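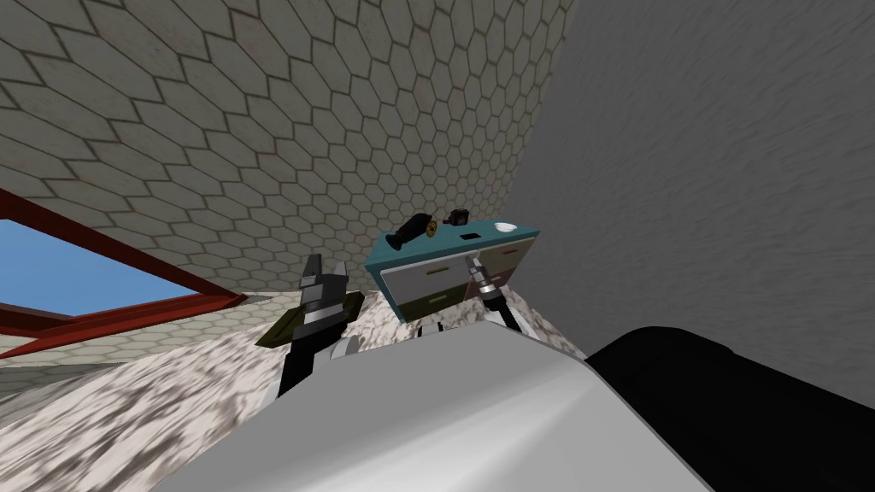
Kostomach 55 travel pack, review after a long trip

Posted 15/09/2025

Quick one before I unpack and forget everything. People have been asking in the comments about the bag since the first post from the coast, so. The bag. Kostomach 55, the dark green, bought with my own money, no discount, no free stuff. I carried it through three countries, on buses mostly, a couple of ferries, a lot of walking to hostels that were "five minutes from the station" and were not.

Short version: good bag, annoying lid, hip belt is great, rain cover is a joke. I'd buy it again but I'd want it on sale.

Longer version.

Size and fit

It says 55 liters and I believe it. I am a chronic overpacker and got everything in, including the boots I wore twice and the second sweater I never should have brought. Torso length adjusts with a big velcro panel behind the back pad. You shove your hand down in there, rip it loose, move it, stick it back. Takes a couple of tries. Did mine on the floor at home with the bag empty, then had to redo it at the first hostel with the bag full, since a full bag hangs completely differently. Do it loaded. Stuff some pillows in, or books, whatever.

I'm on the short side and could get it small enough. My travel buddy Kiprono is very much not short, tried it for an afternoon, and had it on the longest setting with a bit of a gap at the shoulders still. So tall people try before you buy.

Hip belt

Best part. Wide, firm, doesn't slide. My last pack was a Brokholm and the belt on that thing loosened itself every block or so, I was forever yanking on it like a guy with bad pants. This one stays put. Buckle is chunky, easy with cold fingers. The pockets on the belt are big enough for a phone and some coins and a squashed granola bar. Left pocket zipper got sticky after the beach day. Sand. Rinsed it in a sink and it's okay now, still a little crunchy.

No bruises on my hips the whole trip, first time ever.

Shoulder straps

Fine. Padding is a bit thin at the top edge. With the bag really full (grocery run plus laundry still damp, don't ask) I got a sore spot on the left side after an hour or so. Normal load, no trouble. The chest strap slides up and down on a rail and it popped off the rail one time in Hundirville, right as I was running for the bus. Snapped back on. Hasn't happened since but I do check it now.

The lid

Ugh. So the lid has a pocket on top and another pocket under, and the zippers for both face the same way, and they look the same and feel the same. Every time I wanted the headlamp I got the toiletries. Every. Time. In a dark dorm at stupid o'clock with people sleeping, and I'm there zipping and unzipping. I tied a bit of orange string on the top one in the end and that fixed it. A bag at this price shouldn't need string.

Also the lid flops foward when the bag is not full. Smacks you in the back of the head going downstairs.

Getting at your stuff

Front panel unzips in a big U, so you can lay it down and open it like a suitcase. Love this. Never going back to a pure top loader, I can't believe I spent years pulling my whole life out on a bunk to find socks. The zipper pulls are big and you can put a little padlock through the main ones. The lower compartment has a divider that's held with toggles and I undid it the first night and left it that way.

Not enough small pockets inside though. Just a mesh thing on the panel. I used packing cubes and would say you need them with this bag, otherwise it all slides to the bottom and you have a very heavy pear on your back. 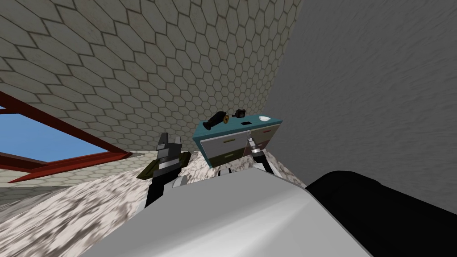
Honeycomb tile and a patch of blue sky.

Rain

It comes with a cover in its own pocket at the base. Nice idea. The elastic is weak and it's cut small, so with anything in the side pockets it creeps up and the bottom corners stick out. Got caught in a real downpour walking from the ferry to the Hegazy guesthouse, the road is all uphill and there's no shelter till the bakery. Soaked corner, damp sleeping bag liner, damp book. The pack fabric on its own did better than the cover did, I thought. Next day in drizzle I skipped the cover and everything inside was dry.

Speaking of, the Hegazy place was lovely. Lady at the desk, Yufang Liang, let me hang the entire bag over the boiler and lent me a towel. If you're passing through stay there. Breakfast is included and it's proper breakfast, eggs, none of that sad toast business. Room was small and the stairs are steep but the bed was good. I'll do a full post.

Bring a trash bag liner. Cheap and it works. I used one for the rest of the trip and stopped thinking about rain.

On buses and planes

Too big for carry on, don't even try it. I checked it both ways. There is a flap that's supposed to tuck the straps away for the baggage belt, it zips up from the bottom, and it works but you have to fold the hip belt just so or the zipper won't close. I sat on the airport floor doing that for way too long while Kiprono ate a sandwich and watched. Came back with a scuff on the base and some black grease on the flap. No rips.

On buses it goes underneath and the grab handles are really good, there's one on the side and one on top, and both are thick enough that it doesn't hurt your hand. Drivers threw it around plenty. The overnight bus was 8 hours and it came out from under there with somebody's surfboard wax on it. Got most of that off with hot water.

Side pockets

Stretchy, deep, hold a big bottle. Can't reach the bottle with the pack on unless you have different arms from mine. One side has a small hole now where I leaned it on a fence. My fault.

How it's holding up

More than 3 months of carrying it now if I count the practice weekends before we left. Stitching all good. Back panel smells, which, fair. I wiped it down with dish soap and left it outside and it's better. The green has faded a bit on top where the sun gets it, I kind of like it. One of the compression straps frays at the end, I melted it with a lighter and that stopped it.

The buckles are all standard size so if I break one I can find a spare at any camping store. I like that a lot. The Brokholm had its own weird buckle and when that broke I was tying the belt with a shoelace across half of a mountain range.

Things I wish it had

A light color lining. It's black in there and black socks vanish.
A whistle on the chest strap that works. There is one. It doesnt.
Water bottle pocket with a slanted opening.
A day pack that zips off. They sell one seperately and it costs too much, I just used a tote.

Who is it for

If you're mostly moving town to town, hostels and buses, with some walking thrown in, yes. It's comfortable, it opens up wide, it takes a beating. If you're doing real hiking with a tent I think it's heavier than you want, the frame and all those zippers add up. If you only go for long weekends it's way too much bag and you'll fill it anyway, trust me, I know me.

Also if you're tall see above.

Price

It's not cheap. I caught it in the December sale and felt ok about it. Full price, hmm. I'd look at used ones first, plenty of people buy these for one big trip and then sell. Check the velcro on the back panel if you go used, it fills with lint and then it doesn't grip. And ask if it still has the rain cover, not that you'll miss it.

Good: hip belt, suitcase opening, handles, tough fabric, normal buckles
Bad: lid zippers, rain cover, dark inside, floppy when half empty

Ok that's it. Laundry is done. Next post is the ferry mess and how we ended up with 2 left sandals between us, photos once I find the cable. If you have the smaller version of this pack tell me in the comments how the torso fits, my sister is looking at it and she's even shorter than me.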